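关于介入超声模体的重复性测量，分几条写，主要给在做设备验收和科室质控的同行参考。先说结论：同一台机器、同一把探头，手持和机械固定两种采集方式得到的低对比度分辨力读数不能放在一张表里比较。下面是细节。

1/
背景。我们科去年换了两台彩超，一台Skotau，一台Vultetti，都用在介入室，主要做穿刺引导。验收时厂家工程师给的是他们自己的测试图，参数合格，签字没有问题。但科室内部需要一条自己的基线，以后每季度对照。基线从6月开始做，方案改过两版，这里写的是第二版。

2/
模体用的是通用型组织仿真模体，标称声速1540 m/s，衰减系数0.5 dB/(cm·MHz)。含尼龙线靶、无回声囊和一组灰阶靶。模体开箱后称重登记，之后每次测试前再称一次。水基凝胶类模体会失水，失水之后声速和衰减都会漂，只看外观看不出来。

3/
温度。测试间恒温22℃，模体提前一晚放进去。有人习惯从库房拿出来直接测，这样线靶间距会有系统误差。水基材料在室温附近的声速随温度升高而增大，几度的差别在深部线靶上已经能读出来。记录表里温度这一栏必填，填模体表面温度，不填空调面板上的数字。

4/
探头。凸阵和线阵各一把，分别编号，不混用。每次测试前做一遍空气混响图，检查有没有坏阵元。混响图上出现纵向暗带，先清洁耦合面再看一次，还在就停测报修。带着坏阵元测分辨力没有意义。

5/
机器预设。单独存一个QC预设，空间复合关，斑点抑制关，谐波关，TGC全部居中，动态范围固定，焦点固定在目标深度。软件升级后要重新核对一遍，升级会改写部分后处理曲线，而预设名称不变。Vultetti那台升级过一次，灰阶曲线从默认3变成默认2，日志里没有提示。

6/
采集。每个深度采40帧，存原始DICOM，不存截屏。截屏经过了一次显示映射，后面算对比噪声比会偏。整个第一轮下来是1,568帧有效图像，剔除标准是探头与模体接触不完整，也就是近场边缘有声影的全部不要。剔除由一个人做，判读由另一个人做。

7/
判读。对比噪声比按囊内外两个ROI计算，ROI面积相同、深度相同，避开囊壁。公式用均值差的绝对值除以两个区域方差和的平方根。文献里分母有几种写法，换一种写法数值就变，报告里必须写清楚用的哪一种。脚本里写死，不要手动改。

8/
手持和固定的差别。手持时操作者会不自觉地找最好看的切面，压力也在变。结果是均值偏高，离散度偏大。固定之后均值下来一点，离散度明显收窄。质控要看的是变化，离散度小比均值高有用。以前用手持数据做的基线，我的意见是作废重做，不要试图换算。

9/
固定方式试过两种：铁架台加夹具、光学平台加位移台。铁架台的问题是蠕变，夹紧之后探头会慢慢下沉，长时间采集前后切面已经不同。位移台精度足够，但装夹一次时间太长，季度质控排不开。

10/
力控比位置重要。探头对模体的压力不同，近场线靶位置会被压浅，囊的形状也会变。我们把目标接触力设在固定值，到位后保持，等读数稳定再开始采集。力传感器每次开机后先归零，归零时探头悬空，线缆按工作状态挂好。线缆的拖拽力会直接叠加到读数里，这一条漏掉的人很多。

11/
防护套。介入室的设备默认要带无菌套，所以我们也测了带套的情况。探头套内外两层都要有耦合剂，有一处气泡，对应扫描线就是一条暗带。套子褶皱落在声窗上，同样会产生类似坏阵元的图像。因此坏阵元检查必须在裸探头状态下做，带套测试另建一份记录，不与裸探头基线合并。

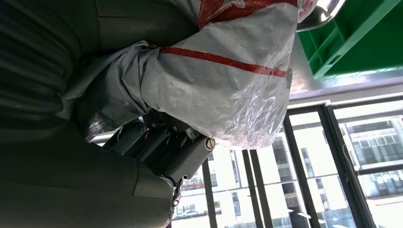 图：套着白色塑料罩的机械臂段，罩面有一道红色斜条。

12/
补充一点数据管理。DICOM头里的设备序列号和探头型号要保留，患者字段统一填QC加日期。之前有一批数据匿名化时把探头字段一起清掉了，只能按文件时间反推，最后整批没有采用。归档用的是院内的Ginting系统，检索字段只认Study Description，所以这个字段的写法要固定。

13/
阈值。对比噪声比较基线下降超过预设限值，先重测一次，换人重新装夹。两次都超限才报修。线靶间距的垂直误差和水平误差分开列，水平误差通常更大，原因在扫描线密度和波束宽度，不要用同一个限值去卡。穿透深度看的是斑点消失的位置，主观性强，我们改成用信噪比曲线过阈值的深度。

14/
有人问能不能用Prokasex的自动分析软件代替脚本。可以，但要先确认两件事：一是它读的是原始灰度还是重映射之后的灰度，二是ROI是自动找的还是模板套的。模板套的话，模体放歪一点，ROI就会压到囊壁。我们拿32组图像做过比对，偏差主要来自后者，把模体摆正重测就消失了。

15/
关于费用和时间。单把探头完整测一遍，含等温和装夹，半个下午。不需要专职人员，但需要固定的人。轮转的人做，前几次的数据基本不能用。每次测试前让操作者先跑一遍练习序列，练习数据不入库。

16/
方案第二版的判读脚本和记录表由Khoa Quan整理，改动处都有版本号。需要记录表模板的可以留言，脚本暂时不发，里面有院内路径，清理完再放。下一次写弹性成像模体，那个问题更多，剪切波速度在不同深度上的偏倚两台机器方向相反，还在查。

17/
更正第6条：剔除标准里还有一项，耦合剂里有可见气泡的也不要。原表里有，上面漏写了。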